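Flesard Household Words

A small collection of everyday names for kitchen and table things, gathered from old household notebooks and typed up so that other people can use them.

Version 1.3, last updated December 17, 2020

What this is

Flesard started as a way to settle a family argument over what to call the dish you put the potatoes in. One side said bowl, the other side said basin, and a great-aunt's recipe notebook from 1929 said "the wide one," which helped no one. I began copying out the words that notebook used, then borrowed a few more notebooks from neighbors and cousins, and before long I had a proper list and a shoebox full of index cards that I was afraid of spilling.

The list now holds 700 entries taken from 13 notebooks. Each entry is a word or short phrase for something you might find on a kitchen table, along with the sentence it came from and a plain modern meaning. If you write historical fiction, or like old recipes, or simply enjoy knowing that a dishcloth can also be a "swab," I hope you'll have as good a time with it as I have.

What's in the folder

words.csv is the main list, one entry per line.
sources.csv tells you which notebook each entry came from, by number.
unsure.csv holds 74 entries I couldn't read well or couldn't make sense of. Please have a go at them!
notes.txt is my running diary of spelling decisions, and it does ramble.

The columns in words.csv are word, meaning, sentence, notebook and page. Page is blank when the notebook had no page numbers and I lost patience with counting leaves.

How the meanings were chosen

I kept to the plainest word I could find. If a notebook says "pour the batter from the lipped jug into the crock," then jug and crock each get their own entry, and lipped goes in the meaning column. Where two notebooks disagree, both meanings are listed with a slash between them, and I haven't tried to pick a winner. The Gunnlaugsson notebook is the hard one, because it uses "cup" for a drinking cup, a measure and (I think) a small pudding mold, sometimes all on one page.

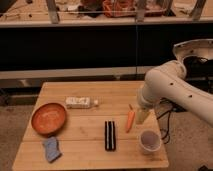
Bowl, cup and cloth on a wooden tabletop.

Those three words turn up in every notebook, by the way, and they were the first I typed in. Cloth gave me more trouble than the other two put together. There are pudding cloths, glass cloths, tea cloths and a "good cloth" that was only for company, and I went back and forth on whether a towel belongs with them. In the end towels got their own entries, and you'll find cross-references going both ways.

Known problems

Spelling follows the notebooks, so "sauser" and "saucer" are both in there. Search loosely.

Notebook 4, the Zendach one, got damp at some point and the last few pages are guesswork. Anything from those pages is in unsure.csv.

The Suron notebook has two different handwritings in it. I haven't separated them, though I'd love to one day.

Using it

Take it, print it, put it in your own project. A mention of Flesard is kind but you don't have to. If you fix a mistake, please send the correction back with the notebook number and the word, and I'll add it to the next version. New notebooks are welcome too, as long as the family is happy to have them shared.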